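Speaker notes: Washing wool at home without wrecking it
Pekside Knitters' evening, 2026-09-14

Slide 1. Hello and thanks. Say who I am, say thank you to Golnar for the tea urn. Ask for a show of hands: who has shrunk a jumper? Put my own hand up (the green one, now worn by my nephew's bear).

Slide 2. What I'm covering tonight: water, soap, spinning, drying, and then moths if we've got time. We never have time for moths.

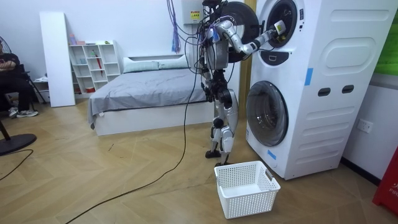
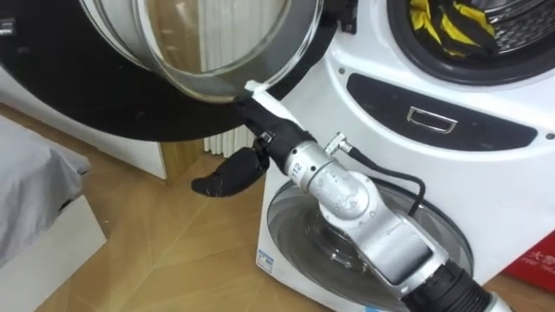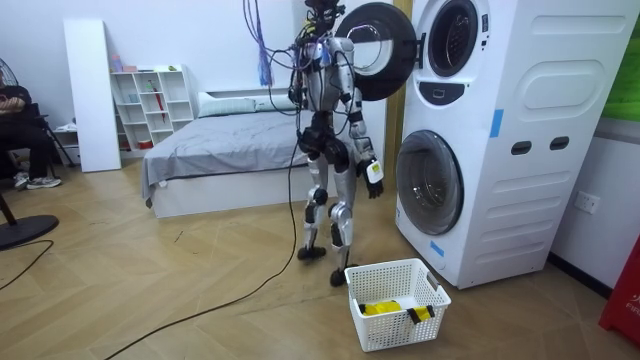
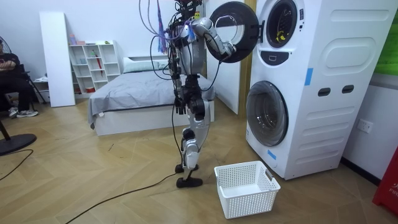

Slide 3. Why wool felts. Keep this short! Each fibre has tiny scales on it, a bit like a pine cone. Warm water and soap let them slide about, rubbing makes them catch, and once they've caught they don't let go. Pass round the two swatches, same yarn, same needles, same 64 stitches. One had a bath in the sink and the other went in with the towels. Get them back at the end, please, I lost a set in March.

Slide 4. Water. People worry about heat, and fair enough, but a sudden change does a lot of the damage. If you wash at 20 degrees, rinse at 20 degrees. Don't run the tap straight on to the wool. Fill the bowl first, then put the jumper in and leave it be for a bit. Go and have a biscuit.

Slide 5. Soap. Somebody will ask about Nirar, they always do. I like it, it smells of not very much and you needn't rinse it out. Gebremedhin swears by plain baby shampoo and his cardigans look better than mine, so there we are. No biological powder though. The enzymes that go after egg stains will have a go at your wool too.

Slide 6. The machine. Yes, you can, if it's got a proper wool cycle and the label says so. Wash a swatch first. Mesh bag, zips done up, nothing heavy in with it, and don't cram the drum. Spin at 600 if your machine lets you choose, and check what it's set to before you walk off (ask me how I know). Tumble dryer: no. I don't care what Cengiz says about his socks.

Slide 7. Drying flat. Roll it in a towel and kneel on it, very satisfying. Never wring. Then lay it out on a dry towel and pat it to the measurements you wrote down BEFORE you washed it. Pause here, people like to write that one down. Turn it over the next morning. Keep it off the radiator and out of strong sun.

Tell the Aksoy blanket story if it's going well: Birsen's 477 squares, two bath towels, the spare room floor, the cat. Skip it if we're past half past.

Slide 8. Rescue jobs. If it's only gone a little bit, soak it in cool water with hair conditioner, squeeze it out and ease it back gently with your hands. It helps with some, and with others you've got a tea cosy. Fully felted won't come back. Cut it up for mittens, the edges won't fray.

Slide 9. Questions. Tuncay has the microphone, so wait for him or the back row can't hear. Swatches back to me. Handouts are by the door, and the moths are on page two.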